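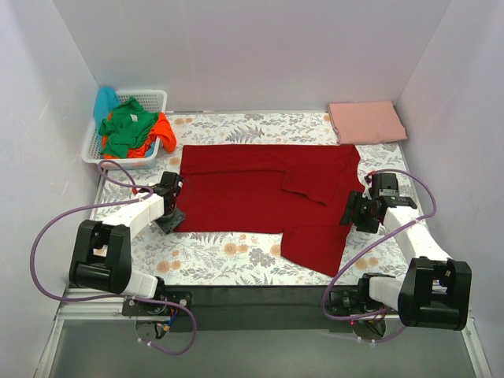

Home Projects Reports Contact

8/21/20
By Na-rae Koo

Wakcombe gas connection, progress to end of July

Hok-lam, short one this time, am back out at site tomorrow. Full cost sheet comes separately once Arno sends their last invoice.

Where we are. Main line from the Plelesus offtake to the Wakcombe valve station is welded and in the ground except for the river crossing. 2483 meters laid and backfilled. Coating checks done on all of it, two spots repaired and signed off. Pressure test not started, can't be until the crossing is in.

River crossing. Still the problem. Drill rig came in July as planned, pilot hole went off line under the east bank and they pulled back. Second try hit gravel. Arno want to move the entry pit 35 meters upstream where the ground survey shows clay. I've said yes in principle. Needs a change to the land agreement with the Lu farm, same owner, different field. Mr. Lu is fine with it verbally but wants the drainage put right in the first field before he signs anything. Fair enough, the topsoil was left in a state. Crew is on it this week.

Schedule. We lose 8 weeks on the crossing. Some of that comes back if the pressure test and the meter work run side by side, which the inspector has agreed to look at. First gas before the cold weather is not realistic any more and I would rather say so now. The school and the care home both still have oil heating and should fill their tanks. I have told the school. Care home manager was away, have left a message, will try again.

Meter station. Going well. Slab poured, fence up, building shell on. Heater skid delivered but the paperwork had the wrong serial number on it so it sits on the trailer until the maker sends a corected sheet. Odorant unit is ordered, no ship date yet. Chasing.

House connections. Sign-ups are slower than the plan. People want to know the price per unit before they commit and we can't give it until the supply contract with Plelesus is final. The draft has been with their lawyers since before the last report. Sticking point is the minimum take clause, they want us to pay for a fixed volume in year one whether it gets burned or not. With the late start that clause would hurt. Suggest we ask for year one to run from first gas and not from signature. Need your view on this before I go back to them, please.

Money. Inside budget on pipe and welding. Over on the crossing, obviously. Arno's position is that the gravel was not in the ground data they were given. Ours is that they had the borehole logs and priced on them. Both sort of true. I have asked them to hold the claim until the new pit is drilled and then we settle the whole thing in one go. Contingency covers it so far, won't cover a third failed attempt.

Safety. No injuries. One near miss, a side wall slipped in the trench by the lane while it was empty. Work stopped for the day, trench boxes now used on that stretch even where the depth doesn't call for them. Report is in the shared folder.

What I need from you:
- answer on the minimum take clause
- OK to release the second grant payment against the meter station, the stage certificate is attached
- someone to sign the Lu amendment when it's ready, I can't under the rules

Next report after the crossing is drilled, or sooner if if it goes wrong again.

N.K.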